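Home | Tickets | Knowledge Base | Status | Log in

Ticket 3412: Arm stalls or drops items when clearing a mixed pile
Product: Gokik tabletop sorting arm. Opened by: Renu Thakur. Assigned to: Lalit Rana. Status: Open, workaround in place
4 min read
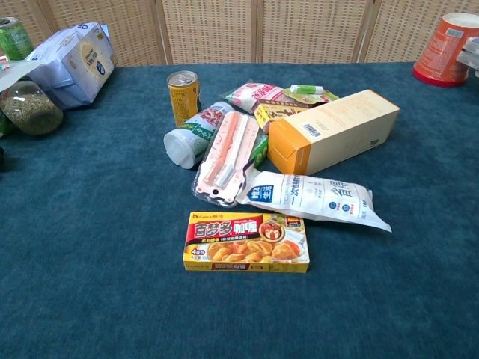
Mixed pile on the teal carpet top, curry box at the front, long carton to the right.

Problem as reported

We are testing whether the arm can put away shopping at home without someone standing next to it. The job is simple to say: take each thing off the table and put it in the right bin – food, drinks, bathroom, other. With the items spread out it does fine. When they are in a pile it stops, or picks up two things at once, or lets go of something halfway to the bin. The same items take me under a minute by hand.

Software is the Nulon planner, current release. Suction cup and two-finger grip are both fitted. No error light on the base.

Renu Thakur

Reply, Lalit Rana, 9:40 a.m.

Thanks for the picture. Before we change anything, please send the pick log from one full run and tell me which items fail. Also check the cup for lint. Short-pile carpet sheds for the first few weeks and a bit of fluff on the lip is enough to lose the seal.

Reply, Renu Thakur, 11:15 a.m.

Log attached. There was lint on the cup. I wiped it and ran again. The results by item:

Curry roux box: picked with suction, first try, every run. It lies flat and has nothing on top of it.

Long cream carton: picked, but the planner chose the end with the barcode sticker and the box swung. It hit the bin wall once.

White plastic bag of disposables: fails. The cup pulls up a fold of plastic and the seal goes. When I switched it to fingers it took hold of the crumpled end and dragged the pink blister pack along with it.

Pink blister pack: fails while it is touching the bag. Fine by itself.

White bottle on its side: rolled away from the fingers on the first run, picked on the second.

Yellow can: fine.

Lip balm on top of the snack bag: never picked. The arm goes for the bag and the lip balm falls off onto the carpet.

Glass jar at the back left: the planner skips it. The log says "no surface found."

Reply, Lalit Rana, 1:30 p.m.

That matches what I expected from the log. There are four separate things going on.

1. The jar. The depth sensor has trouble with clear glass. Known limit, no fix in this release. Put a paper label around the jar or leave it out of the test.

2. The bag. Please lower the lift speed to 400 in the motion settings and turn on "fingers first" for soft items. Suction on loose plastic is hit and miss.

3. The lip balm. The planner sorts by visible area, so a small item resting on a big one gets ranked last. Set pick order to "top down" in place of "largest first."

4. The long carton. Set the grip point to center. The default moves away from the middle if it thinks it sees a seam.

Please make one change at a time and run it after each.

Reply, Renu Thakur, 4:05 p.m.

Done in that order, same items, pile rebuilt each time as close as I could get it.

Top down fixed the lip balm. It now goes first, into the bathroom bin. Center grip fixed the swing. The lower speed helped the bag, but it still brought the blister pack with it on 2 of 7 runs. A full run takes nearly 20 minutes at that speed.

I also tried the Flikent soft fingertips we had from the old unit. They hold the bottle better. No difference on the bag.

Reply, Lalit Rana, 4:50 p.m.

Good, keep the soft tips on. For the bag, add a nudge step before the pick: the arm pushes the item sideways a little and looks again. It is under Planner, Clutter, Separate. It will add time.

To your question on the phone about whether it is ready to run with no one in the room – for boxes and cans, I would say yes. For bags, clear jars and anything tangled, no. Someone should be close enough to hit pause. I have told the Mittal account the same thing about their packing bench.

Leaving this open until the nudge step has been tested. Jar moved to a separate ticket.

Internal note: knowledge base page on pick order still shows the old menu name. Needs updating.

Contact support | Copyright Gokik | Back to top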